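캡스톤 빈피킹 과제, 케이블 다발 때문에 손목축 자세가 제한됩니다

작성자: Kristóf Pálfi
분류: 로봇/자동화 > 학생 프로젝트
태그: 빈피킹, 케이블 처리, 6축, 그리퍼

학부 캡스톤에서 혼합 물체 빈피킹을 하고 있습니다. 팀명은 Greltska이고 5월 중간 시연이 있습니다. 구성은 6축 암, 두 손가락 평행 그리퍼, 판금 상자 한 개입니다. 그리퍼 배선과 공압 호스는 전완 바깥으로 빼서 손목 앞에서 여유를 주고 툴로 내렸습니다.

증상은 다음과 같습니다.

1. 6번 축을 한쪽으로 크게 돌리면 다발이 손목에 감기면서 커넥터 쪽으로 장력이 걸립니다. 반대쪽은 문제없습니다.
2. 여유 길이를 늘리면 장력은 사라지는데, 상자 벽 근처에서 집을 때 늘어진 부분이 벽 윗모서리에 걸립니다.
3. 연속 38회 시도 중 6회가 그리퍼 신호 끊김으로 정지했습니다. 커넥터를 다시 꽂으면 복구됩니다.

파지점 계산은 깊이 영상에서 후보를 뽑아 점수순으로 시도하는 방식이고, 현재는 관절 한계만 검사합니다. 케이블은 충돌 모델에 없습니다. 배선을 다시 해야 하는지, 소프트웨어에서 자세를 제한해야 하는지 의견 부탁드립니다. 로터리 조인트는 예산상 어렵습니다.

추가: 제어기 쪽 소프트 리밋은 기본값 그대로입니다. 툴 무게와 무게중심은 입력해 두었습니다.

Győző Kozma

케이블을 더 긴 걸로 바꾸세요. 저희 동아리도 그렇게 해결했습니다. 타이는 촘촘히 많이 묶을수록 좋습니다.

 └ Kristóf Pálfi: 길이를 늘린 상태가 위의 2번입니다. 벽에 걸립니다.
 └ Margit Magyar: 타이를 촘촘히 묶으면 굽힘이 한 지점에 집중됩니다. 회전 구간에서는 권하지 않습니다.

Edit Pintér (채택됨)

둘 다 해야 합니다. 순서는 소프트웨어가 먼저입니다. 반나절이면 됩니다.

(1) 6번 축 범위 제한
평행 그리퍼는 손가락 두 개가 대칭이면 툴 축 기준 180도 회전한 자세가 같은 파지입니다. 후보마다 두 해를 모두 계산하고, 6번 축 중립에서 가까운 쪽만 남기세요. 중립은 다발이 꼬이지 않은 각도로 정의합니다. 제어기 영점과 일치할 필요는 없습니다. 대칭을 이용하면 필요한 범위는 중립 기준 ±90도이고, 자세 보정용으로 여유 10도를 더합니다. 제어기 소프트 리밋도 같은 값으로 맞춰 두세요. 단, 손가락 한쪽에만 센서가 붙어 있으면 이 방법은 그대로 쓸 수 없습니다.

(2) 누적 회전
시도가 끝날 때마다 홈 자세를 관절값으로 지정해서 복귀하세요. 직교 좌표로만 지정하면 해가 바뀌어 6번 축이 한 바퀴 돌아간 채로 다음 사이클에 들어갈 수 있습니다. 신호 끊김이 연속 운전 후반에 몰려 있다면 이것부터 의심합니다. 로그에서 정지 시점의 A6 값을 확인해 보세요.

(3) 충돌 모델
케이블을 변형체로 모델링할 필요는 없습니다. 손목 중심에 캡슐 하나를 두고, 늘어진 구간을 전부 포함하도록 반지름을 잡습니다. 상자 벽은 실측보다 15 mm 두껍게 넣으세요. 벽 근처 후보가 일부 버려지는데, 버려진 물체는 밀어서 안쪽으로 옮긴 뒤 다시 집는 편이 빠릅니다.

(4) 고정 위치
스트레인 릴리프가 커넥터에 있으면 안 됩니다. 그리퍼 플랜지 쪽 브래킷에서 먼저 잡고, 커넥터까지는 힘이 걸리지 않는 짧은 구간으로 두세요. 전완 쪽은 밴드로 고정하되 마지막 고정점과 플랜지 사이에 루프를 하나만 만듭니다. 루프가 둘이면 어느 쪽이 먼저 당겨지는지 예측이 안 됩니다. 호스와 신호선은 최소 굽힘 반경이 다르므로 큰 쪽을 기준으로 루프를 잡습니다.

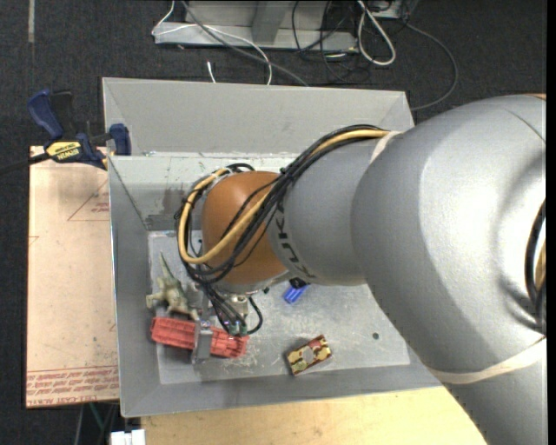 외부 배선은 관절 각도에 따라 처짐이 달라지므로 점검은 실제 파지 높이에서 해야 합니다. 홈 자세에서 여유가 충분해 보여도 손가락을 상자 바닥 쪽으로 내리면 결과가 다릅니다. 전완의 크림색 밴드에서 나온 다발이 주황색 손목을 비스듬히 넘어 왼쪽으로 돌아 내려가는 배치라면, 확인할 곳은 검은 타이로 묶은 경계부와 황갈색 호스가 크게 휘는 부분입니다. 그리퍼가 늘어진 선에 대부분 가려지는 것도 문제입니다. 손목 위에서 내려다보는 카메라를 쓴다면 파지 확인을 영상에 의존하지 말고 손가락 개도값으로 판정하세요. 빨간 플라스틱처럼 리브와 칸이 있는 긴 물체는 손가락이 닿는 위치에 따라 개도값이 달라지니 임계값을 하나로 고정하지 않는 것이 좋습니다.

시험은 속도를 10%로 낮추고 6번 축을 양쪽 제한값까지 보내면서 하세요. 상자 네 모서리에서 각각 반복합니다. 한 사람은 반드시 비상정지를 잡고 있어야 합니다.

 └ Kristóf Pálfi: 로그 확인했습니다. 정지 6회 중 대부분이 A6가 중립에서 한 바퀴 가까이 돌아간 상태였습니다. 홈을 직교 좌표로 지정해 둔 것이 맞습니다. (1), (2) 적용하고 다시 올리겠습니다.
 └ Edit Pintér: 적용 전에 커넥터 핀도 보세요. 이미 당겨진 적이 있으면 접촉이 헐거워졌을 수 있습니다.

Margit Magyar

위 답변에 동의하고 하나만 덧붙입니다. 180도 대칭을 쓰려면 TCP 보정이 정확해야 합니다. TCP가 툴 축에서 2 mm 벗어나 있으면 뒤집은 자세에서 위치 차이가 4 mm로 나타납니다. 뾰족한 기준점에 맞춘 뒤 A6만 180도 돌려서 차이를 재 보면 됩니다. 저희 팀(Purnham)은 이걸 빼먹어서 얇은 물체만 계속 놓쳤습니다.

 └ Kristóf Pálfi: 재 보니 3 mm 차이가 납니다. 보정부터 다시 합니다.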